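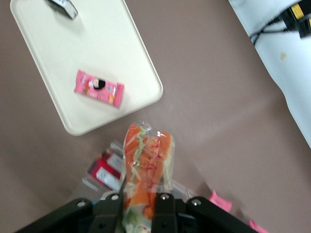 Setting out a self-service refreshment table for a staff open afternoon

Posted by Zalewska in Catering and Events, June

Our office in Tarnach will hold an open afternoon for visitors, and I have been asked to arrange the refreshment table. The food consists of individually wrapped items: filled rolls, bread snacks, crackers, puffed snacks and small lidded cups, together with bottled soft drinks. Each guest is to receive a tray with a small selection, and the remainder will stay on the table for second helpings. We expect 90 guests. I should be grateful for advice on the arrangement of the table, and on whether the trays should be filled in advance or in front of the guest.

Teresa Żak

I have been responsible for hospitality at the Nolero training centre for 10 years and would recommend that the trays be filled to order, with no more than a handful prepared beforehand. Guests decline more than one expects, and items returned from a tray cannot properly be put out again.

The order of the table matters more than its decoration. Drinks should stand at the back, where they can be reached without leaning across food. A clear two-tier rack is very suitable for this purpose; six bottles of Coca-Cola, three above and three below, take up little depth and the labels remain in view. Light items such as puffed snacks may be kept in a round wicker basket, with crackers in a low tray beside it, and lidded cups are best placed on a stepped stand so that the back row is not hidden by the front. Spare foil trays may be stacked in a second basket near the drinks. Brown paper over the tabletop is inexpensive and may simply be rolled up at the close.

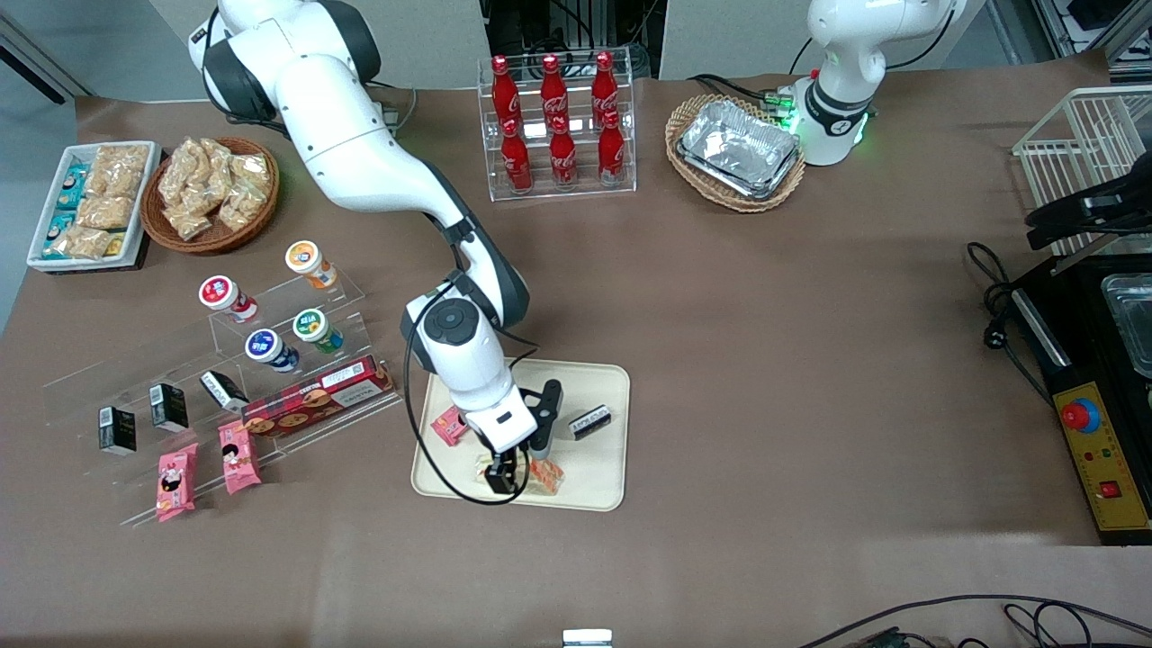 Portions should be agreed with your colleagues before the day. Our own rule is one filled item, one bread or cracker item and one small sweet or boxed snack for each guest. A beige tray with a packaged bread snack, a white wrapped item and a couple of smaller packets on it looks sufficient without appearing crowded. Larger selections tend to be left unfinished, particularly where guests are standing.

Chilled items are a separate matter. Please do not set them out with the dry goods at the start of the afternoon. Bring them from the refrigerator in small batches and keep a written note of the time at which each batch was put out – the kitchen supervisor will usually ask for it.

Suneo

We did one for 200 people and ran out of napkins. Order double. Also put a bin at both ends of the table.

Kolbe_Admin

I agree with the above as regards the drinks, although I would place them on a separate table if space permits, as this shortens the queue. Two further points may be of use.

Wrapped rolls should be laid near the rim of the tray and boxed items in the far corner, so that the guest may take hold of either without disturbing the other. Any label listing ingredients should face upwards.

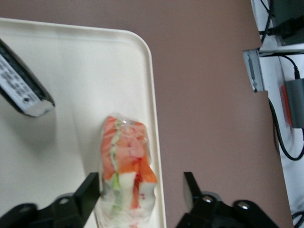

Follow-up from Zalewska

I am obliged to all who replied. We shall fill the trays to order and have allocated 2 colleagues to the table, one for the food and one for the drinks. The stepped stand has been borrowed from our reception. I have not yet found a clear bottle rack of a suitable size and should welcome the name of a supplier.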